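Kingi K2 wrist orthosis with powered grip assist: review

The Kingi K2 is a forearm brace with a single motor that closes the thumb against the first two fingers. It is meant for people with weak grip after nerve injury or stroke. The unit was supplied by Clundance and worn daily through September on a right arm.

Fit and weight

The shell comes in three sizes and is trimmed with a heat gun. Two straps hold the forearm and one crosses the palm. The palm strap rubbed at the base of the thumb until it was moved one slot toward the wrist.

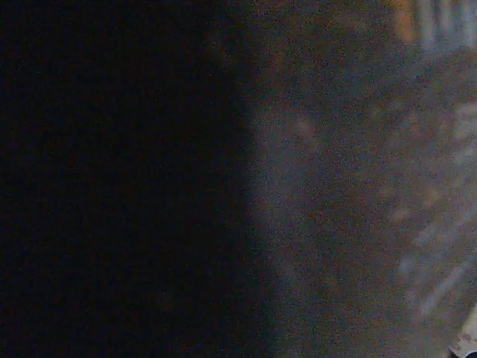
Battery and motor unit clip to the outside of the forearm. Without the battery the brace weighs 125 g less, but most of the load sits near the elbow and is easy to carry. Sleeves need to be wide.

Control

A sensor pad reads the wrist extensor. The threshold is set in the Nukum app on a scale of 1 to 80. Low settings gave false closures when reaching overhead. A setting of 62 stopped them and still responded to light effort. The counter in the app showed 1181 closures at the end of the trial, with no slipping in the tendon cable.

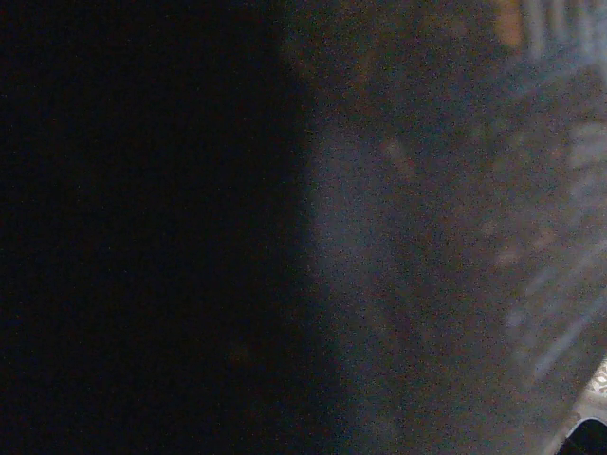
Noise and battery

The motor is audible in a quiet room. Charge lasted from breakfast to late evening on most days. The charging port faces the skin, so the brace has to come off first.

Service

Repairs go through the Mimidport workshop. A replacement palm strap arrived in a plain envelope with no fitting sheet.

Verdict

Good control, fair comfort, poor port placement. Try the medium shell before ordering the large.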